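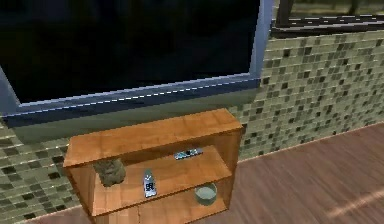 Ticket: Tag detector reports gripper tags when the arm is out of view
Project: Clutlow robotics club, student tidy-up project (simulator: Fevow)
Opened by: Selvaraj Ekanayake
Date opened: 21 Sep 2018
Status: Open (reopened once)

Summary
The detector node keeps publishing a pose for the gripper when the camera is pointed at nothing but wall, floor and furniture. Satix, the planner the students are using, believes it and replans around an arm that isn't there. I was told this was fixed in the last update. I have the last update.

Steps to reproduce
1. Load the tiled room with the wood floor.
2. Start the detector with the club's default settings.
3. Turn the camera to any view with plenty of mosaic and no arm.
4. Watch the pose topic. In a run of 15 minutes I never had to wait long for a bad pose.

Expected
No pose at all.

What was suggested, and what I make of it
The first reply said "lighting." I don't buy it. The students switched the shadows off and the bad poses carried on as before. Maybe lighting makes it worse, but I'd want to see a run that shows it before we spend another evening moving lamps around a room that doesn't exist.

The second reply said to turn up the camera resolution. We did. It slowed the lab machine (Boersma, the old tower by the door) to a crawl, and the number of bad poses looked the same to me. I can't swear to that, as the students' script wasn't writing timestamps that day.

My own guess is the walls. They are small squares, light ones and dark ones mixed, with pale grout between them. The detector hunts for a square with a light border and a black and white pattern inside. Put a few dark tiles next to some cream ones, look at them from a steep angle, and I can see how a loose threshold might call it a tag.
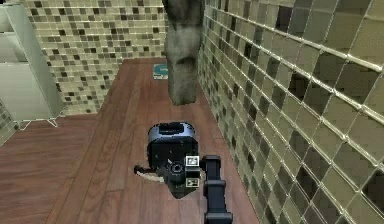
With the gripper in view the readings are mostly fine, and I'll give the detector that much. It finds the two tags on the gripper and the pose settles. The trouble is that everybody tests it that way, gets a good number and closes the ticket. A detector that finds tags when there are tags has only passed half the test – the students now have the other half on their checklist.

Things tried so far
- Error correction lowered from 2 bits to none. Fewer bad poses, still some. Real tags drop out at the far side of the room.
- Minimum tag size raised. No help near the wall, where the tiles look big.
- Wall swapped for plain gray. The bad poses stopped for the whole run. It was one run, so I wouldn't hang a banner on it.
- Reinstalled Fevow because the forum said to. No change, as expected.
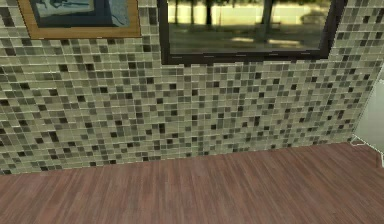 Still to do
- Repeat the plain wall run with timestamps on.
- Reject any pose where only one tag is seen, then check how often that throws out good ones.
- Compare the detector's pose with the joint readings. If they disagree, drop the pose and log it.
- Try a different tag family. The students would rather skip this as it means editing the gripper model, but I think it's coming.

Please don't close this on the strength of a demo with the arm in front of the camera. If the plain wall repeat goes the other way, I'll say so in the ticket and we can talk about lighting again. The club wants the tidy-up task running by November.

S. Ekanayake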